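Brick Room at the Old Corniron Building Gets Its Desks, and I Went to Have a Look

If you've walked past the Corniron building lately you'll have noticed the lights are on upstairs again. I've been nosy about that place for years (I once bought a very bad bicycle out of the ground floor), so when Flokside sent word that the shared workroom was nearly ready for people to come and use, I put my shoes on and went over before lunch.

For those of you who are new in town, Corniron was the hardware distributor that had the whole block back when the rail spur still ran behind it. After they moved out, the upper floor sat there doing nothing much. Flokside took the lease in the spring, and they've been turning the long room into rentable desks, to be let by the month to people who are sick of working from their kitchen. I am one of those people. My kitchen has a dog in it and a refrigerator that groans.

The part I wanted to see was the brick. I'd heard it had been covered up with drywall since before I moved here, and that pulling the drywall off was the first job on the list. Well, it's out now and I love it. It's proper uneven red brick, some of it much darker than the rest, and it goes straight up to a white corrugated ceiling with the beams showing. The pipes run along the top where the wall meets the ceiling, and they're white too. I'd half expected them to get boxed in. I'm so glad they didn't bother!

The desks are white and very plain. They come from Vergara, the secondhand office furniture outfit out by the highway, and Flokside paid $2,890 for the whole lot, delivered and carried up the stairs. I think that's a good price, and having helped my sister get one single desk up one single flight, I'd have paid most of that for the carrying. There's a little round grommet hole in the top for your cables, which made me happier than it should have. My desk at home has no hole and everything goes over the back and falls down.
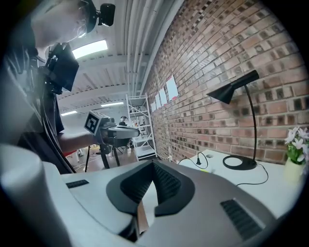
So what does a desk cost, and what do you get for it?

A desk is $112 a month, and that covers the desk, a lamp, the wifi and use of the kitchenette down the hall. You can leave your things on it overnight. There's no long contract either; you give a month's notice and that's it.

I asked whether there would be a cheaper day rate, and for now the plan is to see how the monthly desks go first. If you only want somewhere to sit for an afternoon, the library still has the big table by the periodicals, and it's free, though you'll have to fight me for the end seat.

Back to the lamps for a minute, because I got weirdly attached to them. They're black, with an angled shade on a thin stem and a nice flat base, and against the white desktop and the brick they look terrific. The model is called the Stillden. I'd never heard of it. I went home and looked at my own lamp, a beige thing with a clamp that no longer clamps, and felt a bit sad for both of us.

I do have one grumble, and I passed it along at the time. The cord on the lamp is long. It's a good problem to have if your outlet is far away, but on a desk that size it ends up looped all over the top, right where you'd want to put your notebook and your coffee. I'm told cable clips are on order, and that people will be shown how to feed the cord through the hole if they'd like it out of sight. I'd say clip it on the first day, before you've got your stuff spread out and can't face moving it.

I liked the flowers, too. White ones with plenty of green leaf, in a small pale pot at the corner of the desk. It's a tiny touch and it did a lot for me. A room with that much brick can get heavy on a gray day, and a bit of green by your elbow takes the edge off. If anybody at Flokside is reading this, please keep the flowers. I'd even water them.

Then there's the paper on the wall. Four white sheets, taped up in a row right on the brick. I'm all for a wall you can put things on. At my last office job you needed a form signed before you could hang a calendar, and I'm only exaggerating slightly. The rule at the new place is tape only, no nails and no screws, and nothing that leaves a mark on the brick. They were firm about that, and fair enough. The old drywall had been fixed with big masonry anchors, and filling in the holes took longer than anyone had planned for. The mortar repair ate $1,000 of the budget all by itself, most of it for a mason who knew how to match the old color. I tried to find the patched spots and couldn't. 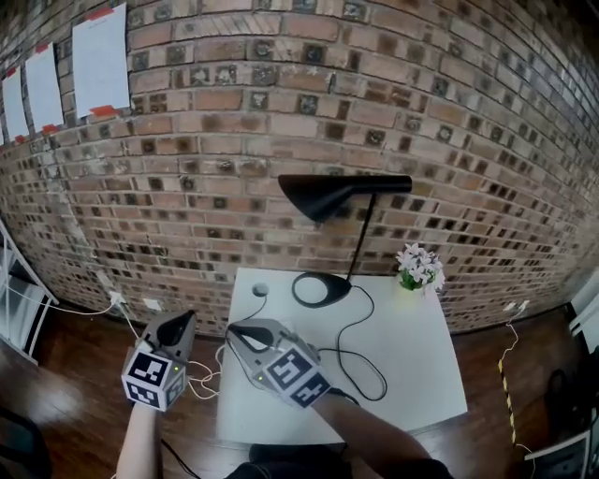

A Stillden lamp and a potted plant on one of the white tables, with sheets taped to the brick behind.

A few practical bits, as I know somebody will email me otherwise.

Parking is on the street or in the lot behind the feed store, which is fine with it so long as you stay off the painted spaces near the loading door. The entrance to the upper floor is on the side of the building, on the alley, and not through the front. I stood at the front for quite a while, knocking. The stairs are steep and there isn't an elevator yet. One is in the second phase, which depends on a state grant, and I'll write it up when there's something to write. Until then the upstairs room won't work for everyone, and that's a real shame. I said so, and to their credit they agreed with me straight off and said they're looking at whether a couple of desks could go on the ground floor in the meantime.

Noise is going to be a question as well. Brick and a corrugated ceiling are handsome, but they bounce sound around like anything. I tried a few words at normal volume, then a few more at what my family calls my telephone voice, and I can report that my telephone voice should be taken outside. There's a plan to hang fabric panels from the beams before winter. For calls you'll be asked to use the old stockroom at the end of the hall, which has a door that shuts and a bench in it.

Heat comes off the building's old boiler. It was serviced in June and I'm assured it works. I'm keeping a sweater in my bag regardless.

If you want a desk, you can put your name down at the Flokside office on the ground floor any weekday before 4:30 p.m. There's a deposit of $300, which you get back when you leave if the desk and the wall are the way you found them. Desks go in the order people sign up, but you can ask for one near the brick if that matters to you. It mattered to me. I asked for the wall side, with a lamp, close to the corner, and I've been told I'm on the list and to please stop calling.

There'll be an open evening once the cable clips and the fabric panels are in, with coffee and probably those lemon bars from the bakery across the street. I'll post the time on this page as soon as I've got it. Come up and try a chair, and use the alley door.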